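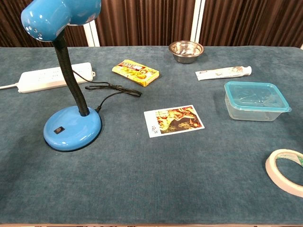 We bought the Prins desk lamp for our after-school robotics club last fall, mainly because the room's ceiling lights put hard shadows on whatever the students were trying to sort or pick up. It has now been through one full season of club meetings and a regional competition. The lamp is bright blue with a round base, a black ribbed gooseneck and a small rocker switch on the front of the base. The practice table has the felt-like blue cloth on it, and the household items we use for the object-handling unit get spread out there: a steel bowl, a squeeze tube, a clear container with a teal-blue lid, a roll of tape.

**Light.** Good for the price. It lights our working area evenly if the head is pulled up high, and the color is neutral enough that the students stopped retuning their color thresholds every meeting. The steel bowl is still a problem. With the head low, it throws a bright spot that the Gado vision software reads as a separate object. Raising the head and turning it toward the wall fixed most of that.

**Gooseneck.** It held its position for the first few months. By July it had started to sag when bent far forward, and one team lost a practice run when the head dropped between two tries. We now keep it close to upright and move the table items instead.

**Base and cord.** The base is wide and has never tipped over, even with 27 students in the room. The switch is easy to find without looking. The cord is thin and longer than we need, and it ends up in a loose coil on the table unless someone ties it back. For a student desk this wouldn't matter. For us it means the cord gets detected as clutter, or dragged. A Velcro strap would have been a welcome extra in the box.

**Heat.** The head gets warm after 2 hours — not enough to hurt, but I wouldn't leave it against a curtain.

We also tried the Lalico clip light, which is brighter but shook whenever someone leaned on the table. The Gorus ring light gave the flattest light of the three and cost too much for a club our size. We paid 37 dollars for the Prins and ordered a second one for the other practice table.

Rating: 3 out of 5 for clubs, and a point higher for ordinary homework use. If the second lamp's neck sags too, I'll update this review.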